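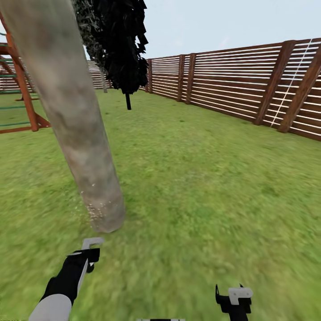 The man who counts the hands

Arnar Hviid has chaired the resettlement fund at Rekisska for six years, and in that time, he says, he has learned to sleep through almost anything except a budget vote.

"Everyone is for refugees in the opening session," he told me over a plate of conference melon. "There is applause. Then we get to item nine, which is bus fare, and people start looking for their coats."

The fund is a small part of a large communal federation with offices in two countries and, by Hviid's reckoning, opinions in considerably more. It pays for the first year of a family's life in a new town: language classes, a deposit, somebody to explain the dentist. Since June it has placed 688 people, most of them in and near Joncombe, where the welcome was warm and the apartments were few.

"We had 1235 applications," he said. "I can do the subtraction. So can they."

The delegates met on Oct 20, 2022, to decide whether next year's money should go to more arrivals or to a longer stay on the books for the families already here. Hviid wanted the second. He lost the first vote, asked for a recount, and won it by a margin he describes as "one man coming back from the restroom."

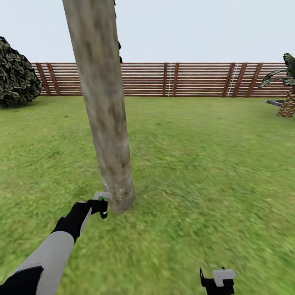

Beside the tree, on the grass.

I asked whether that bothered him. "The man had every right to be in the restroom," he said. "He also had every right to come back."

His critics, led by the Akpan delegation, say a fund that supports people for two years instead of one will end up helping half as many. Hviid doesn't argue with the math. He argues with the one year. He arrived in Joncombe as a teenager himself, and remembers his mother passing her language exam in month fourteen – two months after the help had stopped.

"She passed it on soup," he said. "I don't recommend soup as a policy."

The new rules come with new paperwork, naturally. The application now runs to 76 questions, one of which asks whether the applicant has had trouble with forms. Hviid fought that one and lost.

He is up for reelection at the next meeting, in Rondero, and claims not to have thought about it. He has, however, already booked the hotel. "It's refundable," he said, and went to look for more melon.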